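Warum wird aus flacher Pappe eine Schachtel?

Hast du schon mal eine leere Keksschachtel ganz vorsichtig auseinandergenommen? Ich mache das ständig, meine Familie verdreht schon die Augen! Aber ich finde es einfach zu spannend, was da zum Vorschein kommt: Laschen, Knicke, schräge Ecken, und irgendwo ein schmaler Streifen, auf dem der Kleber saß. Fast jede Faltschachtel war nämlich am Anfang ein einziges flaches Stück Karton.

So ein flaches Stück heißt Zuschnitt. In der Fabrik wird zuerst ein großer Bogen bedruckt, und zwar mit vielen Schachteln nebeneinander. Danach kommt die Stanze dran. Die kannst du dir wie eine riesige Plätzchenform vorstellen: Scharfe Linien schneiden den Umriss aus, stumpfe Linien drücken nur eine Rille in den Karton. An der Rille lässt er sich später ganz leicht knicken (probier mal, dicken Karton ohne Rille zu falten — der wird krumm und bricht auf).

Belmiro Leitão arbeitet bei Grutent, einer kleinen Kartonfabrik, und zeichnet dort Zuschnitte. Ich durfte ihn im Mai besuchen. Für eine Teeschachtel namens Dizon hat er 17 Entwürfe gebraucht, bis der Deckel endlich nicht mehr von selbst aufsprang! Auf seinem Tisch lagen fast 200 Probeschachteln, und ich durfte mir eine mitnehmen.
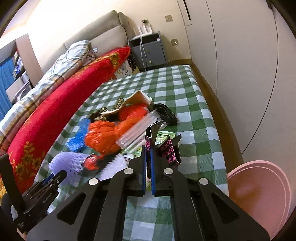 Schwarze Pappe mit pinken Schriftzeichen. An den Schnittkanten ist sie weiß.

Farbe sitzt bei vielen Schachteln nur außen drauf. Wenn du eine Ecke abreißt, siehst du oft ein helles oder graues Inneres. Grau ist der Karton meistens, wenn er aus Altpapier gemacht wurde. Dann steckt vielleicht eine alte Zeitung in deiner Müslipackung, oder ein Schulheft, wer weiß!

Karton hat übrigens auch eine Richtung, so ähnlich wie Holz. Die winzigen Fasern liegen größtenteils nebeneinander, weil sie in der Papiermaschine alle in dieselbe Richtung gezogen werden. Biegst du den Karton so, dass die Fasern gerade bleiben, geht es leicht. Andersherum sträubt er sich.

Jetzt du! Such dir eine leere Schachtel und löse die Klebelasche langsam mit den Fingern. Leg alles flach auf ein Blatt Papier und fahr mit dem Stift drumherum. Die Knicke zeichnest du gestrichelt ein. Dann ausschneiden, falten, kleben. Meine erste war so schief, dass kein einziger Keks hineinpasste — die zweite steht seit Sonntag auf dem Schreibtisch und ist voller Büroklammern.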